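So on Sunday I finally made it out to the Stokside open day, after missing it two years running (once for a wedding, once because I got the date wrong and drove out to a locked gate). It's the old textile mill by the river, and they open all the floors to the public before the holidays. I got there at ten and the parking lot was already packed!

I started on the weaving floor, because that's what I came for. Kilian Widmer was running the big Echevarría loom, number 773 on the plate, and he let a bunch of us stand close enough to feel it in our shoes. He was making a gray herringbone for coat fabric. I asked him how long it takes to thread the thing and he just laughed and said "bring lunch." Earplugs are in a box by the door, take some.

Upstairs is finishing and cloth inspection, much quieter, with nice big windows and a view over the weir. I wandered around up there for a good while and had the stairs mostly to myself. 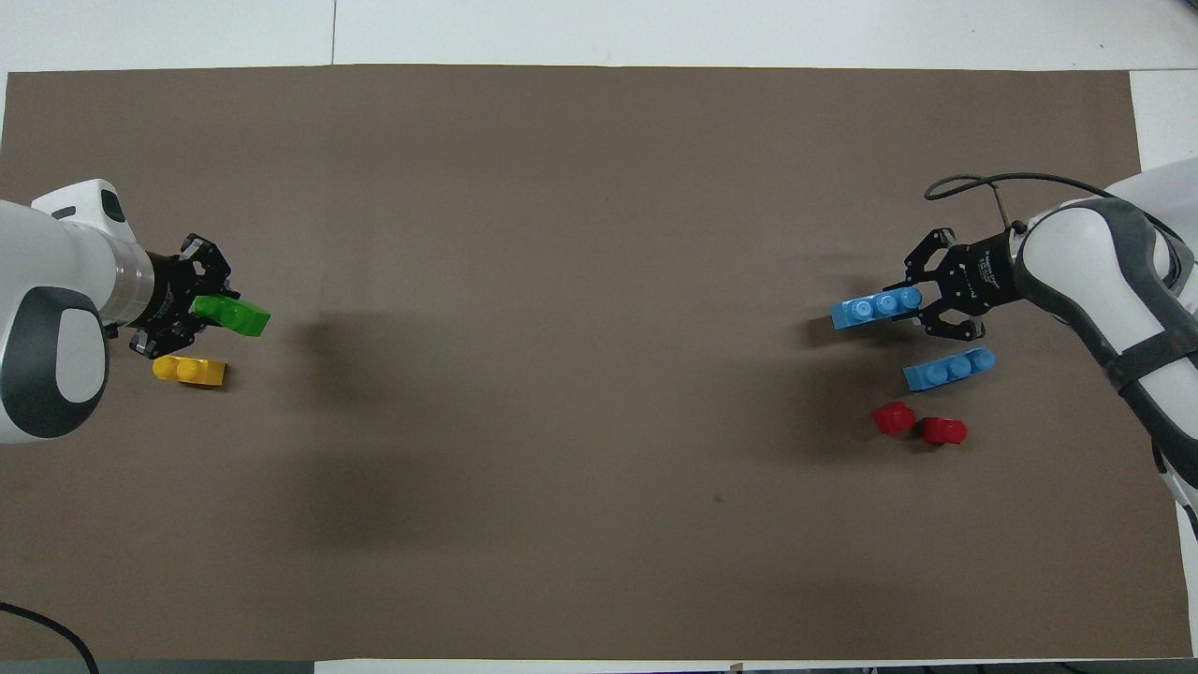
Taupe mat on one of the white tables, upstairs.

Then the dye house, which smells like wet dog and vinegar and I loved it. Cayetano Arrieta did the talk there, all about getting the same navy twice in a row when the river water changes with the seasons. He had a drawer full of rejected blues, and I would have happily worn every one of them. The talk ran long, so I missed the 2 o'clock felting demo, oh well.

The remnant shop is cash only! I came home with a Zosari wool blanket end and more sock yarn than I needed. Soup in the canteen was fine, the plum cake was better, and it was gone by three. Wear flat shoes, the floors upstairs are uneven.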